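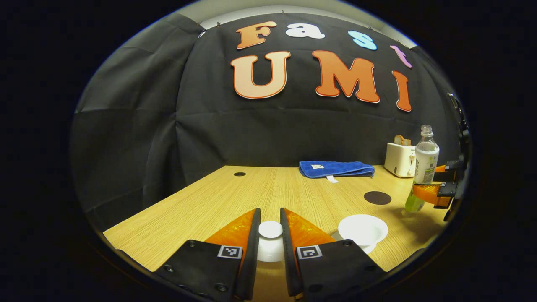
Zwei Handgreifer am Küchentisch: links und rechts vom Spalt die orangefarbenen Polster, weiter hinten der zweite Greifer an der Flasche.

Greifer selbst bauen: Was sich lohnt und was man sich sparen kann

Handgeführte Greifer mit Kamera sind in den Selbstbauforen gerade sehr beliebt, und entsprechend viel wird versprochen. Ein Abend löten, ein Wochenende drucken, danach räumt der Roboter die Küche auf. Ich habe im Mai mit dem Bau angefangen und halte das weiterhin für Unsinn. Das Gerät nimmt auf, wie man etwas anfasst. Ob ein Arm daraus später etwas Brauchbares lernt, ist eine andere Frage, und die beantworten die meisten Anleitungen gar nicht erst.

Ein paar Hinweise für alle, die es trotzdem versuchen wollen.

Polster
Die Finger selbst sind unkritisch, solange sie steif sind. Der Ärger sitzt in den Polstern. In der Anleitung von Farano steht, jedes weiche Filament sei geeignet. Mein erster Satz war so hart, dass eine Untertasse beim Anheben jedes Mal wegrutschte. Der zweite war weich genug, löste sich aber an der Innenkante vom Träger. Inzwischen klebe ich nicht mehr, ich schraube. Schraubenköpfe versenken, sonst hakt der Finger am Tassenrand.

Vor dem Befestigen beide Finger langsam schließen und gegen das Licht halten. Die Polster sollen auf ganzer Länge gleichzeitig aufliegen. Tun sie es nur oben, ist die Führung verzogen, und da hilft auch kein dickeres Polster.

Marker
Die kleinen schwarz-weißen Marker auf den Fingern matt ausdrucken. Glänzendes Fotopapier sieht schöner aus und spiegelt unter der Küchenlampe so stark, dass die Erkennung aussetzt. Auf beiden Fingern die gleiche Höhe einhalten, mit dem Anschlagwinkel, nicht nach Augenmaß. Und weißen Rand stehen lassen! Ich habe ihn beim ersten Mal sauber abgeschnitten und danach einen halben Tag in der Software nach dem Fehler gesucht.

Tisch und Hintergrund
Ein heller Holztisch reicht. Schwarzer Stoff dahinter beruhigt das Bild, mit Klammern hält er gut genug. Die im Bruka-Heft empfohlene Fotohohlkehle braucht kein Mensch. Falten im Stoff stören mich nicht, ein offenes Fenster im Rücken schon. Ob ein ganz glatter Hintergrund überhaupt gut ist, bezweifle ich ohnehin: Eine echte Küche sieht selten so aus.

Was man greifen sollte
Mit leichten, stumpfen Dingen anfangen. Ein zusammengelegtes Handtuch verzeiht fast alles, eine Schale mit breitem Rand deutlich weniger. Durchsichtige Flaschen sind undankbar, und halb volle noch mehr, denn die Flüssigkeit schwappt und der Griff wandert mit. Flasche möglichst in der Mitte fassen und nur knapp über die Platte heben. Deckel vorher festdrehen, auch wenn man sicher ist, dass er zu ist.

Einen Toaster nur mit gezogenem Stecker auf den Tisch stellen. Gedruckte Finger haben an heißen Schlitzen nichts verloren, und Metall gehört dort erst recht nicht hinein.

Eine Hand oder zwei
Zwei Greifer klingen nach doppeltem Nutzen, machen aber vor allem doppelte Arbeit. Beide müssen zeitgleich aufzeichnen, und wenn einer zu spät startet, ist der ganze Durchgang hin. Ich würde erst den zweiten bauen, wenn der erste eine Woche lang ohne Nachjustieren läuft. Bei mir hat das bis in den Herbst gedauert.

Zu den Zahlen
Insgesamt habe ich 736 Durchgänge aufgenommen, davon waren 332 brauchbar. Der Rest: verdeckte Marker, verrutschte Polster, volle Speicherkarte. Wer irgendwo liest, dass praktisch jede Aufnahme sitzt, darf misstrauisch werden. Aussortieren am besten noch am selben Abend, solange man weiß, was schiefgegangen ist - nach ein paar Tagen sehen alle Dateien gleich aus.

Aufbewahrung
Greifer mit leicht geöffneten Fingern lagern. Bleiben die Polster wochenlang zusammengepresst, behalten sie eine Delle. Krümel mit einem trockenen Pinsel entfernen. Spülmittel hat bei meinen Polstern einen Film hinterlassen, den ich nur mit viel klarem Wasser wieder losgeworden bin.

Zuletzt geändert: 5. Dez. 2025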